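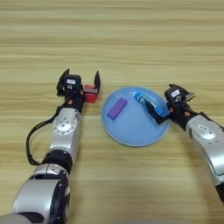
The plate, with the red block next to it

Using a plate as a desk tray, is it a bad idea?
Posted by Rarnow

I keep small stuff on a round light blue plate on my wood table. A red block, a purple block and a glue stick, mostly. I'm trying to decide what stays on it and what goes in a drawer. I also worry about the glue.

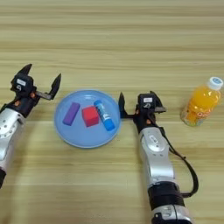 All three on the plate, orange drink bottle also on the table

It fits, but the glue stick ends up very close to the red block. The table is 26 inches deep so I don't have much room for a bigger tray.

Prumel80
A plate is fine. I've used a saucer for six years. Keep the cap on the glue and wipe the plate with warm water and dish soap if any gets on it. I would take the red block off. A cube takes up the middle and the long things have to go around it.
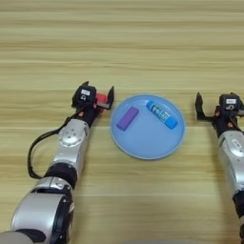
Purple block on the left, glue stick on the right

Laid out like that you can get a hand in between them. Move the drink to another table too, wood marks easily.

Claltent
just get a drawer organizer

Eze309
Plate is ok but put felt dots under it. Mine scratched the finish when I slid it over to dust. Felt dots are at any hardware store.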